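Keeping Two Arms Alive: Looking After the Humanoid in the Trajkovski Room
Project report by Dinesh Rana, second-year placement, Javstead
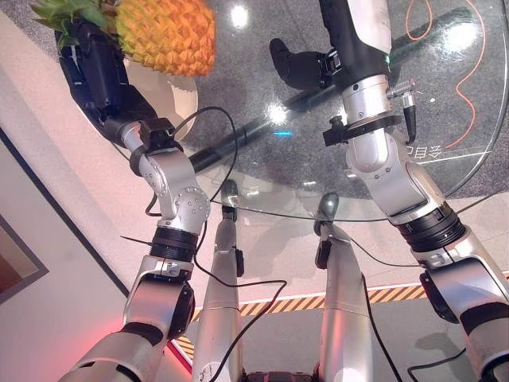 Fig. 1. Left hand at the pineapple, right hand over the glass.

My placement project was meant to be about grasping. I had a lovely plan with graphs in it! Then in my first week the left wrist started dropping out every time the arm went above shoulder height, and my supervisor, Hwa-young Shim, said that if I wanted grasps I had better learn to look after the thing that does the grasping. So this report is mostly about cables, screws, clamps and a maintenance sheet, and I ended up enjoying it far more than I thought I would.

1. What I was given

The robot sits at the round glass table with its legs forward under the near edge, and it works on whatever we put on the plate. Fruit, mainly. The pineapple is the favourite test object because it's heavy, prickly and an awkward shape all at once, and a hand that is slightly out of true will show it straight away (an orange forgives you, a pineapple doesn't).

I also inherited a folder from Akash Rajput, who had the placement before me. It had 57 pages in it, some of them printed twice, and a note on the front saying "start with the wrists". Good advice, Akash. I didn't take it for three days.

2. The fault

What we saw was simple enough. The left hand would close, lift, and then go limp for a moment before coming back. The log called it a lost connection. I assumed software, naturally, as that's the part I know, and I spent a long time reading through the hand driver and changing timeouts. It made no difference at all, apart from making the log longer.

Ezequiel Montes from the workshop came by at tea time, took hold of the cable near the wrist and moved it gently while I watched the screen. Dropout. Moved it back. Fine again. I felt rather silly.

The cable comes out by the wrist module and has to make a loop so the wrist can turn. Ours had been tied too short. With the arm low there was just enough slack, and with the arm high the plug was being pulled sideways. You can see in Fig. 1 how it runs now, in a loop that swings out over the glass before it drops back past the ring joint. It looks untidy and I've been told so by several visitors, but I'm leaving it.

3. What I did about it

First, power off at the main switch and the arms let down on to foam. The arms are heavier than they look and they don't hold themselves up with the power off, which I knew from the folder and still managed to be surprised by.

Then I took off the old ties, unplugged the hand and had a look at the contacts with a magnifier. One pin was leaning. Ezequiel straightened it for me the first time and it went again after 12 hours of running, so we fitted a new plug from Kudbridge. The new one has a longer sleeve, and I think that helps as much as the straight pins do.

After that I re-routed the cable. I tried three loop lengths, moving the wrist through its whole range by hand each time and looking for anything tight or rubbing. The short one pulled, the long one caught on the edge of the table, and the middle one was fine. I marked the cable with paint pen so the next person doesn't have to guess.

The screws on the wrist module were next. There are plenty of little ones and I went over each with the small torque driver. A few on the inner side turned before the driver clicked, so they had worked loose. I put a dab of thread lock on those and a paint line across each head. If the line is broken, the screw has moved. It's an old trick but it was new to me and I've since used it on my bike.

4. The right arm

Having got the left one behaving I thought I'd better check the other side before it copied. The clamp collar round the right wrist has knobs on it that you can do up by hand, and people do them up by hand very differently! Georges Sabbagh does them up like he's closing a submarine. I do them up like I'm closing a jam jar. We now do them until they stop and then a quarter turn, and it says so on the sheet.

I check the side connector at the same time, with its plug pointing down. The last thing is the green light on the forearm casing. Green means the arm has finished its start-up and I can begin. If it isn't green I go no further and start again from the switch.

5. Floor and table

This is the dull part, but it has cost me more time than the plug did. Cables move about. We've got black ones round the legs and an orange one on the carpet beyond, and every time somebody rolls a chair in they shift a bit. My rule is that I walk the cables before every session, from the robot end to the wall end, and nothing is allowed to lie tight against a leg.

The glass needs a wipe before each session too. Pineapple juice dries sticky, and a plate that sticks to the table gives you a very confusing set of force readings. (Laltimel wipes are fine, the blue spray leaves a film.) I move the plate back to its mark after wiping — I forgot this once and lost a whole morning of runs, all of them perfectly good grasps at the place where the plate used to be.

6. Did it work?

I ran 40 lifts with the arm taken up above shoulder height each time. The connection held in all of them. The pineapple was dropped in 3, and those were my fault for setting the fingers too far up towards the crown, where there's nothing solid to hold. Before the repair I could hardly get through a handful of lifts without the hand going limp, though I didn't keep a proper tally back then and I wish I had.

The sheet now takes me almost 12 minutes from switch-on to first lift. Hwa-young thinks it could be shorter and has crossed out two of my steps. I've put one of them back.

7. What's left

The loop on the left side still wants a proper clip. I've drawn one that would sit on the wrist module without covering any of the screws, and Ezequiel has said he'll print it when the workshop is quieter, probably in December. I'd also like to give the right cable the same paint marks. The spare plug is in the second drawer under the bench, in a bag with my name on it, and the torque driver goes back to Georges.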